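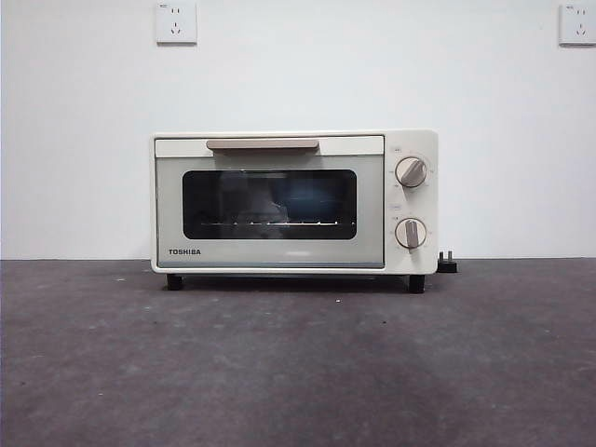

Mini oven instead of fixing the big one: am I kidding myself?
Posted by gratinsceptic in Kitchen Kit and Repairs

The big oven has died again and the landlord's agent says April at the earliest for a replacement, so we are down to a countertop oven until then. Everyone I mention this to tells me they have used nothing but a mini oven for years and their bills have halved and their potatoes are crisper. I don't believe most of it. The one I've got is a cream Toshiba with two knobs, one at the top of the panel and one at the bottom, and numbers round them so small that I have to crouch with my glasses on to set it. There's a light inside, which I'll give it, because it shows up the rack nicely. But it is a little box with a glass door. I want to hear from people who cook proper dinners in one of these, for more than one person, and I want to hear what goes wrong. Please don't tell me about toast. I have a toaster.

Things I want to know:
Does it brown the top before the middle is done?
Do you trust the dial?
What tin do you use for anything with a sauce?
Is there any point buying the Bravberg tray set that keeps getting mentioned on here?

We are 2 adults and a teenager who counts as a third adult and a half.

mostynmarrow wrote:
I've cooked in one for two winters, different make, same sort of shape. Yes it browns the top too soon. Foil over for the first half, off for the second. You get used to it.

I wouldn't trust any dial on any oven, big or small. Get an oven thermometer, hang it off the rack and leave it there for a week. Mine reads low at the bottom of the scale and high at the top, so there's one spot in the middle where it tells the truth, and I cook everything at that.

gratinsceptic wrote:
"You get used to it" is what people say about bad knees.

Everything at one temperature, though? Even pastry?

mostynmarrow wrote:
Even pastry. I've stopped making choux.

pan_handler wrote:
Disagree with the foil. Foil that close to a top element is asking for trouble if it lifts, and the manual for mine says not to let it touch. Move the rack down a notch and turn the heat down a bit, cook for longer. If yours only has the one rack position then use a shallower tin so the food sits further from the heat. People reach for foil because they're in a hurry.

mostynmarrow wrote:
I tuck it under the rim of the tin. It hasn't lifted yet.

pan_handler wrote:
Yet.

tealeaf1647 wrote:
Can I ask what it's standing on? Mine is on a worktop under a wall cupboard and the underside of the cupboard has gone a nasty yellow. The feet lift it up off the surface but they do nothing for what's above it. I have since read that you want clear space over the top and both sides as well as the back. I didn't read it beforehand because it was in the leaflet and the leaflet was in the box and the box was in the loft.

gratinsceptic wrote:
It's got a white wall behind it with two sockets high up and nothing overhead that I'd miss. Two little black feet at the front, same as yours by the sound of it, and hardly any gap underneath. I'd pulled it forward from the wall already. How far is far enough? The agent will have my deposit for a scorch mark.

tealeaf1647 wrote:
A hand's width is what I do now. The leaflet for mine says 10 centimetres all round. Check your own, they vary.

bakedbeanwizard wrote:
I'm going to be the annoying one who likes theirs. We did Christmas dinner for four in a mini oven the year our kitchen was being done. Chicken, not turkey. Roasties in two goes. It was fine! It was quite a long afternoon and the sprouts were on a camping stove in the utility room, but the food was hot and my mother-in-law had seconds.

What doesn't work is doing it all at once. Meat first, out to rest under a towel, then potatoes on the same tray in the same fat. If you try to squeeze veg round the meat it all steams and you get grey carrots.

gratinsceptic wrote:
How long is "quite a long afternoon"?

bakedbeanwizard wrote:
Started at noon. Ate at 7.

gratinsceptic wrote:
Right. So when people say these are quicker than a big oven.

bakedbeanwizard wrote:
They heat up quicker. I never said dinner was quicker.

pan_handler wrote:
That is the bit the adverts leave out. Quick to warm, small inside, so anything for three people goes in batches and you've lost the time you gained. I don't think they're bad. I think they are good at a fish pie.

ovenglovely wrote:
On the Bravberg trays, I bought the set and I wish I hadn't. The big one doesn't fit with the door shut. It goes in, it looks as if it fits, and then the door stays open by a finger. The middle one is good. The small one is for one jacket potato, I suppose, or a very sad flapjack.

Measure the rack, not the outside of the oven. And measure it with the door closed in your mind, allowing for the glass coming in a bit.

mostynmarrow wrote:
I have the same set and the big one fits mine. So it depends on the oven.

ovenglovely wrote:
Well yes. But they're sold as fitting all of them.

gratinsceptic wrote:
This is my trouble with the whole business. "Fits most." Most what?

I measured my rack this morning and I am going to try the enamel pie dish I already own before giving anyone any money.

cumitell_ian_not_ian wrote:
Cumitell do a single tray that's cheaper than the Bravberg set and has a rolled edge so you can get it out without tipping gravy down the door. I don't work for them. The handle on the big tray in the other set sticks out and that's why it jams.

ovenglovely wrote:
Mine hasn't got a handle. It's just too long.

cumitell_ian_not_ian wrote:
Must be the older version then.

pan_handler wrote:
Third thread this month you've brought up that tray.

cumitell_ian_not_ian wrote:
It's a good tray.

tealeaf1647 wrote:
Back to the dial question. If your numbers are tiny, do what I did and put a dot of nail varnish on the panel at the setting you use most. I've got a red dot for casserole and a pink dot for everything else. Test the varnish somewhere out of the way first, and not while the thing is warm.

gratinsceptic wrote:
On a cream oven? I'd never hear the end of it. It's a decent idea, though. I might use a bit of tape and see if it stays put.

mostynmarrow wrote:
Tape will go brown and leave a gummy mark.

gratinsceptic wrote:
Then it can be brown and gummy until April.

halfpastsix wrote:
Can someone explain the saving? I keep seeing that a small oven costs half as much to run. My partner put ours on one of those Zondale plug meters and I looked at the figures and the weekly total was barely different from the main oven. We were running it for longer, and more often, because it was sitting there at eye level and we kept putting bits of bread in it.

bakedbeanwizard wrote:
That's a bread problem.

halfpastsix wrote:
It is a bit. But that's how people live with these things. Comparing one dish against one dish doesn't tell you much if you end up doing three dishes.

pan_handler wrote:
Agreed, and I'd go further. If you cook once and fill a big oven, lasagne on top, crumble underneath, tomorrow's potatoes down the side, I doubt the small one wins at all. It wins if you're heating one pie for one person. I've never seen anyone test it the other way round.

mostynmarrow wrote:
I live alone so it wins for me.

gratinsceptic wrote:
That's the first answer to this I've believed, thank you. So it suits one person with one pie and a lot of patience.

ovenglovely wrote:
What about cleaning? It's why I use mine less than I meant to. The crumb tray is easy. The ceiling of it isn't. Anything with cheese spits upwards and you can't get your hand in at the right angle. I use a bottle brush with a bit of bicarb paste, cold oven, plug out, and I still miss the corners.

bakedbeanwizard wrote:
I don't clean the ceiling.

ovenglovely wrote:
I could have guessed that from the Christmas dinner.

bakedbeanwizard wrote:
She had SECONDS.

gratinsceptic wrote:
Update. Sausage and bean bake last night in the enamel dish, no foil, lower heat as per pan_handler, and I hung a thermometer off the rack as per mostynmarrow.

The thermometer and the dial did not agree. I won't say by how much because I only did it once and I kept opening the door to look, which can't have helped. The top caught at the back left. The middle was cooked. The teenager ate it and asked what else there was.

Took an hour and ten all in. The big oven did it in fifty minutes, but it needed warming up first, so call that a draw. I'm still not a convert. I will do a chicken at the weekend and report back, and if it's raw in the leg I'm blaming the lot of you.

pan_handler wrote:
Turn the dish round halfway. They nearly all have a hot corner.

mostynmarrow wrote:
And spatchcock the chicken or it'll be touching the top.

gratinsceptic wrote:
I'm not flattening a chicken to suit an oven.

mostynmarrow wrote:
You will.

tealeaf1647 wrote:
Thighs. Just buy thighs.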